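Call for Participants: Independent User Review of the Samir Tabletop Practice Kit

Dimthorpe Learning Technologies invites expressions of interest from teachers, technicians, trainers and adult learners to take part in a structured user review of Samir, a software kit for learning and practising robot arm operation in simulation. The review is offered in partnership with the Grakoston Institute of Applied Trades and will be held at the Institute's Tikdale campus, with a remote option for participants who live outside the region.

Applications open in May and will remain open until all places are filled.

Background

Samir was developed for colleges and training providers that wish to teach robot handling before learners have access to a physical arm. The kit consists of a desktop program, a hand controller, a printed instructor guide and a library of practice rooms. A learner sits at an ordinary computer, takes control of a simulated arm and gripper, and works through graded exercises in approaching, grasping, lifting and placing.

The first release was used by a small group of instructors within the Institute. Their comments led to changes in the controller settings and in the order of the exercises. A second release is now ready, and Dimthorpe wishes to have it examined by people who had no part in its design. The findings will be published in full on the Institute's website, including any findings that are unfavourable to the product.

The review is led by Sarla Bajpai, Senior Program Officer at the Institute. Technical support is provided by Tanveer Marwat of Dimthorpe, who will not have access to individual responses until the report has been released.

What participants will be asked to do

Each participant will attend 4 sessions of 2 hours each. The first session covers installation, adjustment of the controller and the introductory exercises. The second and third sessions are given over to the practice rooms. In the final session, participants complete a written questionnaire and take part in a recorded group discussion.

During the practice sessions, participants will be asked to work at their own pace and to speak their thoughts aloud where they are comfortable doing so. A member of the review team will be present to take notes but will not offer instruction unless a participant is unable to continue. Participants are not being tested. The purpose of each session is to learn where the kit is clear, where it is confusing and where it is tiring to use.
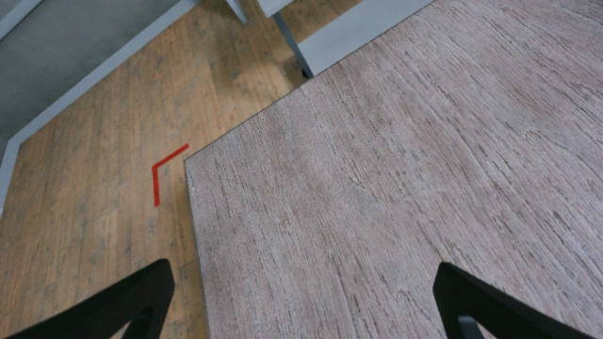 The practice rooms form the largest part of the kit and will receive the closest attention in the review. Each room presents the learner with a work surface, a set of objects and a short written task, and the difficulty is increased by changing the objects, the lighting or the position of the table. Reviewers of the first release asked for surroundings that were less plain, and the second release accordingly makes greater use of detailed surfaces. Participants will be asked whether features such as the streaked grain of a pale tabletop, or the red L-shaped marking on the floorboards beside its corner, assist them in judging position or draw their attention away from the gripper. They will also be asked to comment on the view from the gripper itself, in which the black fingers appear at the bottom of the screen and are somewhat blurred. Some users find this view helpful from the outset, while others prefer to begin with a fixed view of the whole room. Both opinions are of interest to the review team.

Participants will then rate the instructor guide. This portion of the review concerns plain matters – whether the steps are in the right order, whether the words used in the guide match those on the screen, and whether a person working alone could recover from an error without outside help.

Who may apply

The review team is seeking applicants from the following groups:

Instructors and teaching assistants in trades, manufacturing or computing programs
Secondary school teachers with responsibility for technology courses
Workplace trainers and safety officers
Adult learners who are enrolled in, or considering, a program in automation
Technicians with experience of physical robot arms

No previous experience with simulation software is needed, and applicants with none are particularly encouraged. Applicants must be 18 years of age or older and must be able to read instructions in English. Employees of Dimthorpe, and members of their immediate households, are not eligible.

The Institute is committed to a review group that reflects the range of people who will use the kit. Applications are welcomed from persons with disabilities, from left-handed users and from those who use assistive devices. The hand controller may be set for use with either hand, and a keyboard may be used in its place. Applicants who require other arrangements are asked to describe them on the form so that they can be put in place before the first session.

Time, place and equipment

On-site sessions will be held in Room 251 of the Tikdale campus, beginning at 5:30 p.m. The room is reached by elevator from the main entrance, and parking in the north lot is free of charge to participants during sessions. A light meal will be provided.

Remote participants will receive the controller and the instructor guide by courier and must have the use of a computer that meets the requirements listed on the application form. A prepaid label is included for the return of the controller. Remote sessions follow the same outline as those on campus and are conducted by video call, with times to be settled individually.

Honorarium

Participants who complete the review will receive an honorarium and a one-year personal licence for the kit. Those who withdraw after the second session will receive half of the honorarium. Travel costs within the region will be repaid on presentation of receipts, up to the limit stated in the participant agreement. Neither the honorarium nor the licence depends on the opinions a participant expresses.

Privacy and consent

Written consent will be obtained before the first session. The program records controller movements, the time spent on each exercise and the number of attempts made. Group discussions are recorded in sound only. Names are replaced with a code when the recordings are transcribed, and the recordings are then destroyed. Participants may ask for their information to be removed at any time before the report enters final editing.

Participants will see material that has not yet been released for sale. They are asked not to share the program files with others, but they remain free to discuss their experience of the kit and their opinion of it.

How to apply

Application forms may be obtained from the front desk of the Tikdale campus or from the research page of the Institute's website. Please quote reference number 1411 on all correspondence. Completed forms should include:

A short statement of your current work or course of study
Your preference for on-site or remote sessions
Any experience with robot arms, whether physical or simulated
Any arrangements you will need in order to take part

Letters of reference are not required. Applicants who hold a teaching post may attach a note from their supervisor if they wish to attend during paid hours – the Institute will supply a letter confirming attendance on request.

Forms will be read in the order in which they are received. Places will be offered with a view to balance among the groups listed above, and applicants who are not offered a place may ask to be kept on a reserve list. All applicants will receive a written reply.

Questions about eligibility, consent or access should be directed to Sarla Bajpai, Office of Applied Research, Grakoston Institute of Applied Trades. Questions about computer requirements or the hand controller should be directed to Tanveer Marwat, Dimthorpe Learning Technologies.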